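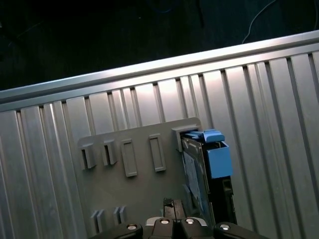 "Where do the sticks of memory go once they're out of the machine?"

"In the slotted holders, one to a slot, with the gold edge down."

My aunt asked the question and I answered it. She had been at the bench for less than an hour and already had a system of her own, with a saucer for screws and a folded dish towel for everything else. I moved the memory off the towel and put it where it belonged. She watched me do it and wrote it down on the back of an envelope.

The shop was in Rundcombe, on the ground floor of what had been a feed store. We bought used office computers by the lot, cleaned them, fixed what could be fixed and sold them on to schools and small businesses. I had worked there for six years. My aunt had kept the books at the Lillow grain elevator for most of her life, and when the elevator closed she told my mother she wanted a job where she could stand up. The owner said she could have a trial month. It was December and we were behind.

A lot had come in from the county office in Stollden, 51 towers on four pallets. They had been in a basement. Every one of them had a paper tag wired to the back with a room number on it, and some had other things too, a strip of tape with a phone extension, a parking sticker, a child's drawing of a horse. My aunt kept the drawing. She pinned it over the time clock.

I showed her how to take a side panel off. I showed her how to touch bare metal before she touched anything else, and how to let a connector go by pressing the tab and pulling on the plug, never on the wires. She was slow. She was slower than anyone I had trained, and I said so to the owner, and he said to give it time.

In the second week I came in at seven and she was there ahead of me, with the lamp on and her coat still buttoned. She had a tower open and was not touching it. She was only looking in.

"I used to have one like this under my desk," she said. "I kept my feet warm on it. I never once knew what was in there."

I told her most people didn't.

"It's mostly air," she said.

We had coffee. She asked me about the county lot, what it had cost and what it would bring in. I told her the owner had paid 2,000 dollars for the whole thing and hoped to get back 50 for each one that ran. She did the sum without a pencil and said that was fine if most of them ran. Then she asked how many had run so far. I didn't know. I thought most of them. She got out her envelope, and by now there were several envelopes with a rubber band around them, and she told me that 13 of the ones we had opened wouldn't start.

"Is that a lot?" she said.

It was a lot. I went through her notes while my coffee went cold. She had put down the room number from each tag and what was wrong with the machine, in the same small hand she must have used for bushels and moisture. Nine of the dead ones had come from the same hallway. I had worked on some of those myself and thrown the tags in the trash.

I drove over to Stollden that afternoon with the owner's truck. The man who let us have the computers walked me down the basement steps and showed me where they had been stacked. There was a pipe along the wall with a new piece in it, brighter than the rest. He said it had been fixed over the summer. He said nothing got wet that he knew of. I thanked him and drove back with the heater on high, and the road between Stollden and Dobson was white at the edges.

My aunt had stayed late. She had pulled out every machine with a tag from that hallway and lined them up by the loading door, apart from the rest. She wanted to know what we did next.

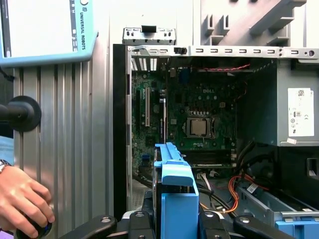

"What do you look at first, with the cooler off?"

"The top of the processor, and then the board all around the socket, for any stain or green crust."

She nodded and pulled the lamp down closer. I gave her the magnifier. I told her to go slowly, and then I heard what I'd said and went to sweep the floor.

It took us nine more days to get through the hallway machines. Some had a tide line low on the board, so faint I would have passed over it. She didn't pass over it. She would call me across and hold the magnifier steady for me, and there it would be, a brown edge like the ring a cup leaves. We saved the parts that were clean. The drives went in one bin and the power supplies in another, and the bad boards went into a barrel for the recycler in Dobson, who came by once a month and paid by the pound.

The owner lost a little on the lot, but he had expected to lose more by then. On the last day of the trial he asked me what I thought. We were standing outside by the truck. I said she was slow, and he said he knew that. I said I would like her to keep the tags on all the lots from now on, and to keep the book, and that I wanted her at the bench as well if she was willing.

"She'll want a stool," he said.

"She won't," I said. "She wants to stand up."

He went in to talk to her. I waited until they were done, then I went in too and hung up my coat. She was at the bench again with the next tower. There was a new envelope beside her, with the date and the lot written across the top, and she had drawn lines on it with a ruler.

"You left the memory on the towel," she told me.

I looked, and I had. I picked it up by the edges and put it in the slots. Outside somebody was backing a truck up to the loading door, and she went to see what they'd brought.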